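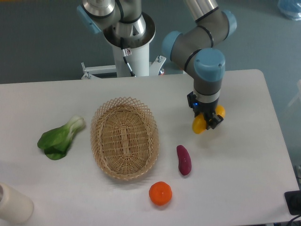 Nazari Produce Basket Set

The Nazari Produce Basket Set is play food for kitchen corners, market stalls, sorting games and table work. It comes with an oval wicker basket and 13 fruits and vegetables in sizes that are easy to pick up and put down again. Colors are kept strong and simple. The yellow piece stands out well over a plain white tabletop, and the dark pieces do the same, so players can tell at a glance what is still waiting to go in the basket. If your table has a pattern or a wood grain, a plain light cloth works about as well.

Sold by Treditby
Item name: Nazari Produce Basket Set, oval basket
Status: In stock
Page updated 2023-12-11

What you get

One oval wicker basket
13 pieces of play produce, including bok choy, mango, sweet potato and tangerine
One cotton storage bag with a drawstring
One printed card with the names of the pieces

The table is not included. For tables, see the Tilevance section further down.

The produce

The set mixes pieces that are easy to tell apart with a few that take a second look. The tangerine is round and orange and has a darker stem spot on top. The sweet potato is long and a dark reddish purple. The mango is yellow, with a smooth, glossy surface. It lies on its side without help on a level table, but it will roll if the table is bumped, and so will the tangerine.

The bok choy is the odd one out. It has broad dark green leaves that spread from a pale green stem base, and it takes up more room than anything else in the set. Pick it up by the base. Lifting it by the leaves does no harm once or twice, but they will lose their spread if it is done every day. We suggest putting it in the basket last, with the leaves up.

Pieces are close to real size. Small hands will want two for the larger ones. The set is meant for ages three and up, and there is nothing in it to cut, peel or take apart.

The basket

The basket is light tan rattan with no lid and no liner. It has a lattice rim, with crossed strands that make diamond-shaped openings all the way around, and a tighter weave in the base. The open rim keeps the weight down and lets you see some of what is inside from the side. The tight base keeps small things such as counters and name cards from dropping through.
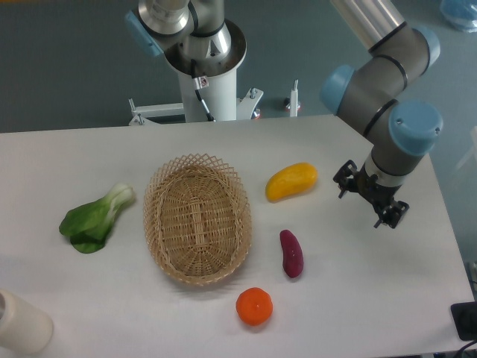 Rattan is a natural material and no two baskets match exactly. Expect small differences in shade and in how even the oval is. A loose strand end can be trimmed with nail scissors. Do not pull it. A basket that has gone slightly out of shape in shipping can be misted with water, pressed back by hand and left overnight with a towel inside.

The basket holds the full set, though not with much room to spare. For sorting games we suggest using half the pieces at a time. Leave the others in the bag.

Setting up

Put the basket in the middle of the table with the long side facing the player if reach is a problem, or with the narrow end facing the player if you want pieces laid out on both sides. Most of our school customers use the second layout, with leaves and greens on the left and everything else on the right. Allow a hand's width between pieces.

Some ways the set is used:

Shopping from a list, with one player reading and one filling the basket
Sorting by color or by shape
Fruit on one side, vegetables on the other
Naming pieces in a second language
Packing and unpacking practice, one piece at a time
Memory games, with one piece taken away under a cloth

The name card is blank on the back for your own words or prices. It is uncoated card and takes pencil and ballpoint. Felt pen bleeds a little.

Cleaning

Wipe the pieces with a damp cloth and a drop of dish soap, then dry them before they go back in the bag. Do not soak them and do not put them in a dishwasher. The glossy pieces show fingerprints and clean up with a dry cloth.

Dust the basket with a soft brush. A clean paintbrush gets into the lattice rim better than a cloth does. Keep the basket away from radiators and out of strong sun, which dries the rattan and makes it brittle. The bag can be machine washed cold.

Tables

Any steady table works. If you are buying one with the set, the Tilevance white activity table has rounded corners and a wipe-clean top. It ships separately by freight and is not covered by the delivery terms on this page. Ask for a combined quote.

Spare parts

Single pieces can be ordered by name. The tangerine and the mango are always on the shelf. The bok choy is made in small runs and may take a few weeks. Replacement baskets are sold without produce, in the same oval shape only. The round basket ended in July and will not be back.

Changes in this version

The storage bag is larger than before and now closes with all 13 pieces inside. The name card is new. The produce has not changed, so pieces from an older set can be mixed in.

Orders and delivery

Single sets leave our Skundmont warehouse within two working days. Orders of 100 sets or more go on pallets, and we will contact you to agree on a delivery slot. The warehouse can hold up to 2,000 sets, so large orders do not normally wait on the maker.

Sets can be returned within 100 days if they are clean and complete, with the basket in its carton. Baskets sent back loose tend to arrive crushed and we can't refund those. Please keep the carton until you are sure you want the set.

Contact

School and group orders: Domingo Ocampo
Spare pieces and baskets: Hüsnü Ateş

Please give the item name and the number of sets when you write. For spare pieces, a note of which ones are missing is enough - there is no need to send the set back.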